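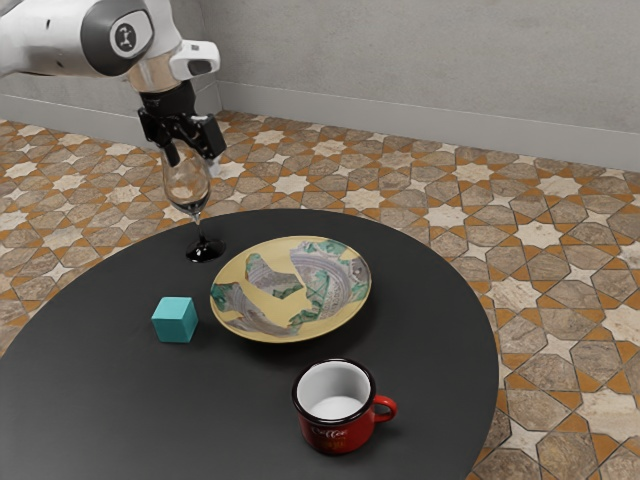 Planning Our First Arm: Budget and Equipment Report
Student Project Report, Automation Elective

1. What we set out to do

Our group wanted a tabletop robot arm for the teaching lab, and the department gave us $3000 to plan with. That sounded like a fortune until we started opening supplier pages! The job was to come back with a shopping list, a floor plan and a good argument for every line on it. We decided early that we would simulate first and spend second, and this report explains how that changed the list.

The project name is Saritz. It started as a typo in a shared folder and we got attached to it.

2. The two quotes

We asked for prices on a used arm from Idex and a new but smaller one from Drarkex. Both fit the budget on paper. The Idex arm has the longer reach and comes with a controller, but no gripper. The Drarkex arm ships with a basic gripper and a bench clamp, and the training license is included for one school year. After that it has to be renewed out of somebody's budget, and we still need to ask whose.

What we missed on the first pass was everything that goes around an arm: a stand, an emergency stop, cabling, spare fingertips, shipping. Adding those up was the most useful afternoon of the whole project. The fingertips alone taught us a lot, because you go through them like pencil erasers once a class gets going.

3. Testing the plan in simulation

The simulated room has a round dark table in it, and we kept the object set small: a teal cube, a plate with a yellow rim, a clear wine glass and a red coffee mug. We picked things with very different shapes on purpose. A cube is friendly to a two-finger gripper. A wine glass is not, and we learned more from the glass than from everything else put together (we also loved that we could try it without buying a box of glasses first).

We wrote down what each object asked of the equipment:

- Cube: flat sides and an easy approach from overhead. Any gripper in our price range should manage it, so this is the one for the beginners' exercise.
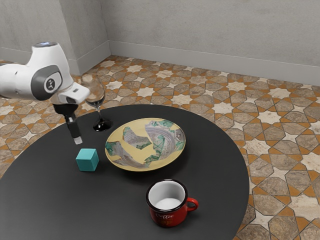
- Glass: the fingers have to open wide enough for the bowl, and the closing force has to be adjustable. This moved an adjustable gripper from "nice to have" to "must have" on our list.

- Mug: the handle gets in the way from one side. We want students to plan the approach angle themselves, so the mug stays in.

- Plate: too low and too wide to take from above. We marked it as an obstacle for now. A suction cup would be a great add-on next year.

4. The camera question

We went back and forth on this one for ages. One side of the group wanted a single good camera looking at the whole table. The other side wanted a second one for close work. We set up some close views in the simulator to settle it, and they won almost everyone over. Up close, the pattern on the plate stops being a blur of patches and becomes broken pottery, with a crack running down through two lines of writing and a green band underneath.

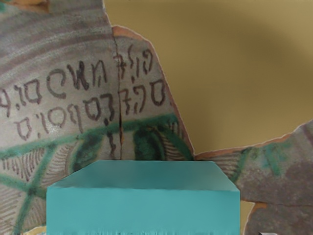
That level of detail matters if we ever want students to work on recognizing objects as well as moving them. It also raised a problem we hadn't budgeted for, because a camera that close needs its own bracket and a longer cable. We ended up with 2 cameras on the list, both from the cheaper Fonseca line, and set aside $300 for the pair with brackets and cables. If the wide camera turns out fine by itself, the second can wait until spring.

5. What we recommend

Go with the Drarkex arm, upgrade the gripper, and order 6 sets of spare fingertips along with it. The shorter reach bothered us at first. Then we put the objects closer together in the simulator and found that our exercises simply don't need the far side of the table. The Idex arm is a lovely machine and we would be thrilled to see one in the lab someday, but by the time you add a gripper and the stand it wants, there is nothing left for cameras.

Order of purchase: arm and emergency stop together, then stand, then gripper, then cameras. The simulator exercises can run from the first week of class, so a late delivery won't hold anyone up.

6. Still open

We need the door width of the lab storage room before ordering the stand. We also need a decision on who signs for the license renewal, and we would like one more quote on shipping before the list goes in.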